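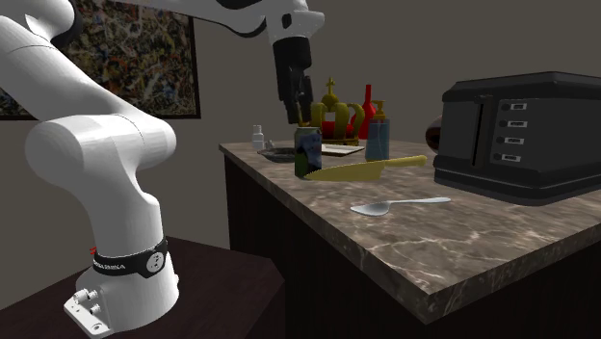

The arm had passed every rehearsal at Stunier. On July 26, 2018, with visitors from Haworth watching, it went for a soda can and stopped 8 millimeters short, closing its fingers firmly on air. Then it lifted the air, carried it with great care, and reported success.

It did this 27 times before Kirsty Marsden reached the stop button. "It was very gentle with it," she says.

The fault was a stale calibration file, loaded by a restart script written two years earlier. More worrying was the grip check, which somebody had switched off to save 430 milliseconds. Marsden has turned it back on. The demo now runs a little slower, and Haworth is coming back in August.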